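Galería: pinza manual Gumari en tareas con tejido

Gumari es una pinza de mano de dos dedos para grabar demostraciones de manipulación. La distribuye Grarnutico en maletín, con cámara de gran angular, dos juegos de almohadillas y soporte de carga. Precio del kit básico: 599 euros, sin impuestos. Las pruebas de esta página las preparó Margarida Abreu sobre prendas de punto, el material que más consultas genera entre los compradores.

Almohadillas. Material blando de color naranja, con estriado fino. Se cambian sin desmontar el dedo – la operación lleva unos 3 minutos – y conviene revisarlas cada 2.000 cierres.
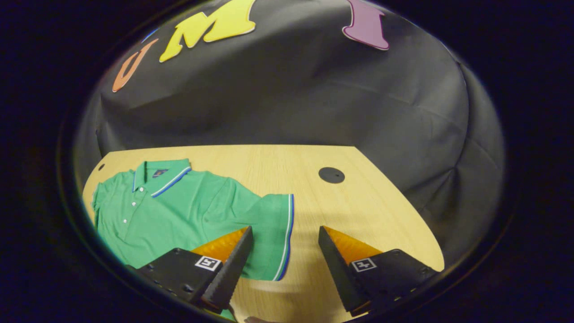

El tejido de punto exige entrar con la pinza abierta y casi paralela a la mesa. Un polo presenta tres zonas de rigidez distinta: cuello, tapeta y puño acanalado. Para el primer pliegue recomendamos tomar la manga por el puño, que ofrece un borde más definido que el bajo.

Marcadores. Cada dedo lleva un marcador cuadrado en blanco y negro en la cara frontal. El software calcula con ellos la apertura en cada fotograma. No deben plastificarse: el brillo degrada la detección.

Recambios. El juego de 6 almohadillas se vende por separado. El adaptador para brazos Björklund está previsto para julio.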